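第三章 洗衣:从脏衣篮到滚筒

我得先交代一下,这一章我改得最多。初稿写了很长的洗涤剂化学,试讲的时候大家都在打瞌睡,一说到“袜子到底翻不翻面”,全班立刻醒了。所以这回我把化学挪到后半章,开头老老实实从衣服讲起:衣服怎么收、怎么分、怎么搬、怎么送进机器里。听着简单吧?我自己在Nomholm的实训间带课这些年,洗坏的衣服、染花的床单,大半都坏在按下启动键之前。

学完开头这几节,你应该能独立分好一篮脏衣服,会看滚筒的装载量,也知道门封那一圈胶为什么要擦。课后练习在章末,别跳过去哦。

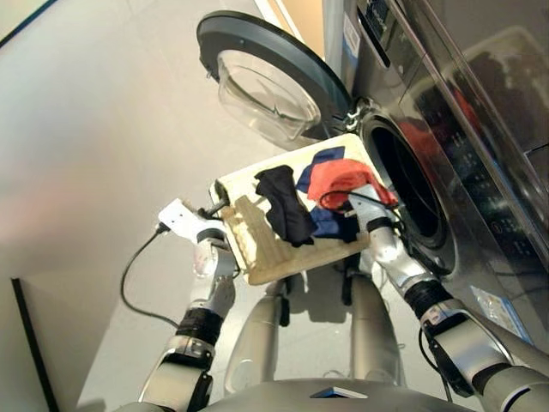
本页最后更新:8月

3.1 先认识滚筒的“嘴”

前开门的滚筒洗衣机,门一打开就能看见一圈黑色的厚橡胶,叫门封,也有人叫密封圈。它的活儿是把水关在里面。可它有褶,褶里爱藏东西:硬币、发夹、纸巾屑,还有宝宝的小袜子(真的,我掏出来过一整双)。

装衣服时我习惯把托盘或者篮子端到门口,斜着对准桶口,再一件一件往里送。一股脑倒进去当然快,但衣角很容易搭在门封上,关门一夹,轻则漏水,重则把胶圈磨出毛边。送完以后用手沿着门封摸一圈,摸到布就往里推。

再说装多少。额定8公斤的机器,指的是干衣服的重量,而且通常说的是棉织物的标准程序。轻柔、羊毛这类程序能装的少得多,具体数字请翻说明书。我自己日常的办法是看空隙:衣服松松地放进去,上方还能伸进一只竖起来的手掌,就差不多了。塞得太满,衣服在桶里翻不起来,洗完拿出来还是一股味儿。

门开着的时候别往上挂东西,也别拿它当扶手。铰链歪一点点,门就关不严,修起来挺心疼的。

3.2 篮子也要挑

我以前觉得篮子嘛,能装就行,后来才发现挑错了真的很烦!太深的,底下那几件永远被忘掉,等想起来已经捂出霉点;太软的,端起来就塌,一路掉袜子。我现在偏爱口大、身浅、边沿厚实的编织篮,好抓,也透气,里面有什么一眼就看得到。

Sikero那种带轮子的高桶适合人口多的家,推着走省腰。Droleo的折叠篮收起来薄薄一片,小户型可以考虑。这两样实训间都有,上课可以轮着试试,看哪种顺手。

篮子自己也要清洁。编织的缝里积灰积毛,每个月用软刷扫一遍,再拿微湿的布抹一抹,放在通风处晾透。刚脱下来的汗湿衣服先摊开晾一会儿再放进去,别直接团成球往里扔。
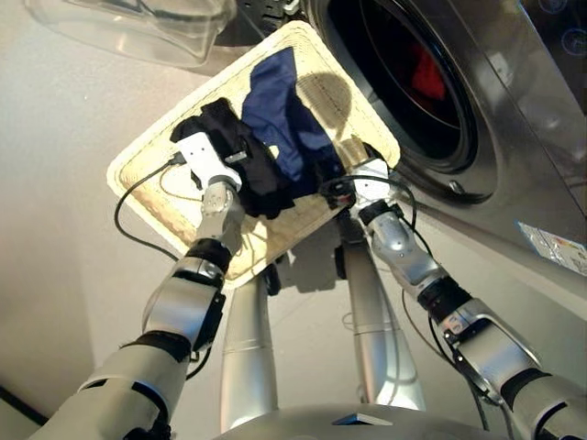
3.3 分颜色:深的跟深的走

好,到了大家最爱争的部分。黑色和蓝色能不能一起洗?我的答案是:洗过几次、确认不掉色的,可以,用冷水就好。新买的深色衣服,头两三次请单独洗。牛仔裤新的时候尤其爱掉色,别心存侥幸。

拿不准怎么办?做个小测试。找一块白棉布,蘸湿,在衣服内侧不显眼的地方按着擦十来下,白布上有颜色,就说明它还在掉。这个测试我要求每位同学至少做一遍,自己亲手擦出一块蓝印子,印象比我讲半天深多了。

深色衣服翻面洗,磨白会慢一些。印花也一样。拉链拉上,裤绳打个松结,口袋掏干净。口袋这一步我强调过无数遍,还是年年有人洗出一桶纸巾花来……

红色我要单拎出来讲。红的、橙红的、酒红的,浮色最容易跑,偏偏大家又爱顺手跟浅色一起丢进去。我做过一件粉色的白衬衫,不想再提了。
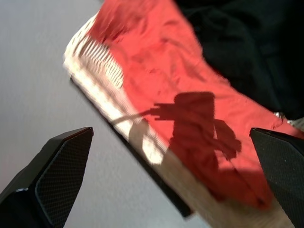

布料与细部

这一节请大家准备一件带罗纹的衣服放在桌上,袖口、领口、下摆、腰头都行。罗纹就是那种一棱一棱、能拉伸的织法,手指横着一拉它就开,松手又缩回去。凑近了看,凸起的棱浅一些,凹下去的沟暗一些,污渍和洗衣粉的残渣最喜欢待在沟里。

红布配浅色罗纹,这种拼色的衣服特别考验人。它没法分开洗呀,红的浅的就缝在一件上!我的做法是冷水、短程序、少量洗衣液,洗完马上拿出来抖开,别让它湿着叠在一起。湿着压几个小时,颜色就有可能从红的那边渗到浅的这边。晾的时候也尽量让两种颜色别贴着。

薄针织和棉布都怕硬拧。拧出来的死褶,熨斗都要多走两趟。可以用毛巾卷起来压水,或者选低转速脱水,手感会好很多。

顺带说一句转速。机器面板上常见的1,000转,对毛巾、床单没什么问题,对薄针织就偏高了,我一般会往下调一两档。调低以后晾的时间要长些,这个账自己算,赶时间和爱惜衣服,有时候只能选一样。

3.4 进机器之前,再看一眼篮子

分好以后我会把这一批单独放进一个篮子,端到亮一点的地方,再翻看一次。黑色和藏青色在暗处几乎分不出来,到了太阳底下就清楚了,领口的粉底印、胸前的油点也都冒出来了。有油点的,先抹一点洗洁精,轻轻揉开,等几分钟再下水。

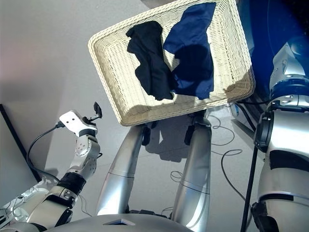 图3-4 浅口编织篮里的一批深色衣物:黑色一件,藏青色一件。

深色的凑不够一桶也没关系,攒两天再洗,或者选小水量程序。我不赞成为了凑满把浅色毛巾也扔进去,毛巾掉毛,沾在黑衣服上,粘毛滚筒能用掉半卷。

3.5 动手之前的准备

第一次实训每人带一件深色、一件浅色、一件带罗纹的旧衣服,贵的别带。洗衣液用Bennani教学装,公用柜里有,按瓶盖的最低刻度倒,倒多了泡沫漂不干净,还得重来一遍。记录表里写清楚四样:衣服的颜色、程序、水温、转速。脱水后立刻在表上补一句手感,软的、硬的、有褶的,随便用什么词都行,过一晚上再写就全忘了。

下一节从洗涤标签开始,请先把自己衣服内侧那张小布条找出来,抄下上面的符号,上课时带来。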